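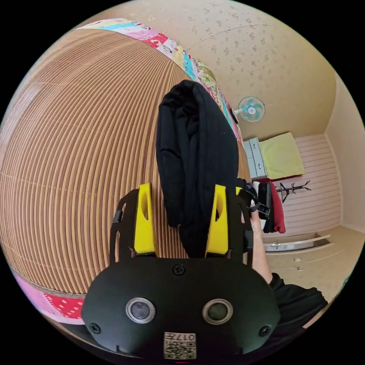 Report on a Visit to the Allby Textile Mill and Finishing Works

The Erkberg Guild of Household Textiles sent a delegation to the Allby mill on Jan 21, 2025, at the invitation of its general manager, Uldis Lapiņa. The purpose of the visit was to review how woven bed coverings are made and finished, and to gather information for the Guild's revised guidance on the care of striped and pieced goods. Members had asked in particular about spreads that combine two kinds of work, such as a brown-and-tan striped center with a patchwork border of small panels in pink, white, light blue, red and floral prints. Goods of this type place different demands on the cloth at the middle and at the edge, and much of the day was given to that question.

The delegation was received in the front office and given a short account of the company. Allby occupies two buildings on the east side of the river, joined by a covered passage. Weaving and inspection are carried out in the older building. Dyeing, washing and finishing take place in the newer one, where the floor drains and the water supply were renewed in June. Mr. Lapiņa explained that the mill buys its yarn already spun and has no plans to return to spinning, which it gave up when the previous owners sold the machinery.

The tour began in the yarn store. Cones are held on open racks and labeled by dye lot, and no lot may be split between two orders without the written approval of the shift supervisor. The Guild regards this as sound practice. Small differences between lots are hard to see on the cone but become plain once the yarn is woven into narrow stripes, particularly where a dark shade lies next to a pale one.

From the store the party moved to the warping room. A full warp for the heavier quality contains 4000 ends, and setting it up is slow work. The operators were preparing a ribbed stripe for the Simanjuntak range, and they stopped the machine so that members could handle the yarn and ask questions. Tension was the main subject. If the darker ends are held more tightly than the lighter ones, the finished cloth will pucker after its first wash, and the fault cannot be pressed out.

Seven looms were running in the weaving shed during the visit. Noise levels were high, and hearing protection was issued at the door. Members who wished to hear the commentary found it difficult to do so, and the Guild has suggested to the mill that future groups be given the explanation in the passage before entering. Mr. Lapiņa accepted the suggestion.

After lunch the finishing manager, Hafiz Wuisan, led the party through the wash house and the sewing floor. Borders are cut and pieced by hand from printed cottons. Each print is washed before cutting, and any cloth that continues to release color after the second wash is set aside for linings. Mr. Wuisan noted that red prints are rejected more often than any other shade. The pieced strip is then joined to the center panel with a narrow trim, which covers the seam and allows for a small difference in shrinkage between the two fabrics.

A useful discussion followed on care labels. The mill currently recommends a cool wash for all bordered goods. Several members asked whether a warm wash would be acceptable for the plain woven center if sold separately. Mr. Wuisan replied that it would – provided the customer had not added a border at home – and undertook to send the test sheets to the Guild's office.

The delegation also saw the repair bench, where older Allby spreads are returned for mending. Most of the work consists of replacing worn border pieces near the foot of the bed. The mill keeps remnants of discontinued prints for this purpose under the name Orerora, and customers may choose from a sample book. Charges are quoted after inspection.

The Guild thanks Mr. Lapiņa, Mr. Wuisan and the staff of both buildings for their time and for the frankness of their answers. Members who wish to consult the notes on dye lots and warp tension may request a copy from the Guild office in Erkberg. The draft guidance on bordered spreads will be circulated for comment once the test sheets have been received.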